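Spent Wednesday, October 24, 2018 at the Unness open day. Two-arm manipulation, all of it in simulation, run from a desk in the back of the Gratcombe building. Notes follow, mostly for my own use.

Sơn Hoàng ran the demonstration. The stack is called Pan. It handles the scene, the contact solver and the logging. The task planner is separate and goes by Naltden. They share a clock and very little else.

First thing I asked about was step size. Pan takes 6 physics steps per rendered image. Lower than I would have guessed for a scene with odd shapes in it. Sơn said they tried more in April and the grasps did not improve, so they went back.

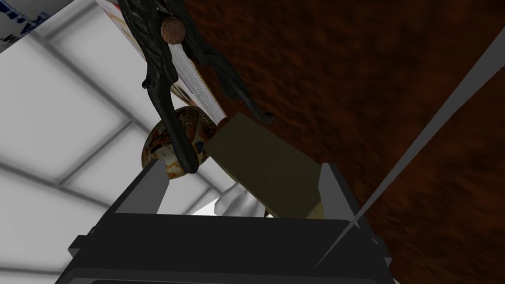
Contact geometry is where most of the hours go. Convex hulls are fine for a block. For anything with scrollwork you either decompose the mesh or accept that the fingers will stop short of the visible surface. They decompose, with a cap on the number of pieces per object. The cap is set by hand and Sơn did not defend the value.

Yee-man Shih maintains the object library. 273 meshes at present, each with a mass, a friction pair and a scale check. The scale check went in after a teacup was loaded at the size of a bathtub - it passed every other test.

Wrist views are logged next to the overhead view at the same rate. I had assumed the wrist streams were optional. Naltden reads them on every cycle, including when the gripper is open and pointed at nothing useful.
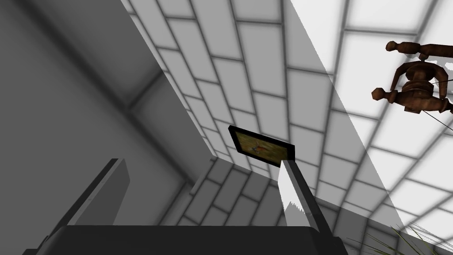 LIGHTING AND ROOMS

Rooms are assembled from a parts list: wall texture, floor texture, furniture, things on the furniture. Light direction is drawn separately. Hard shadow edges are left in on purpose. Ritva Keskinen's position is that a planner which confuses a shadow with an edge should fail early, in simulation, where it costs a restart.

Somebody asked about soft shadows. Supported, off by default, slower.

The overhead view is the one on the big monitor and the one most visitors watched. Wide field of view, heavy perspective. Takes a minute to read distances in it. 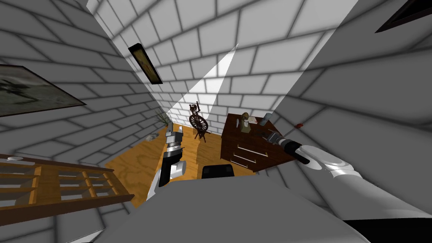
Overhead view, right gripper over the desk.

Seed 155 was the one used for most of the afternoon. Reach limits came up again and again. The arms can get to most of the desktop, but the elbow solution flips near the back and Naltden then replans from scratch. Pui-shan Yeh is working on carrying the previous solution over. No date given, and I did not press.

Thin tools are their own category. Small contact patch, long lever arm, and any error at the fingers is larger at the tip. They log tip pose directly and do not infer it from the wrist.

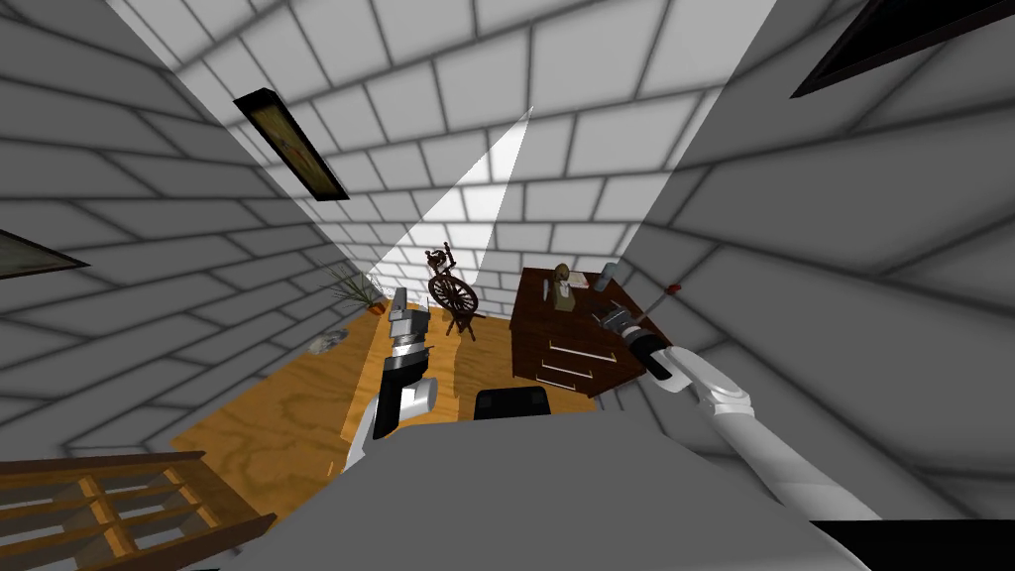 Stick tool with the red tip, right gripper. Left gripper open.

Totals from the handout: 3870 logged runs so far this year, failures included. I asked for the failure split by object and Lai-ching Liu said she would send a table. Will post it if it arrives.

One open item for me - how Pan orders contacts when both arms touch the same object. Sơn's answer was short and I did not write it down well enough to repeat.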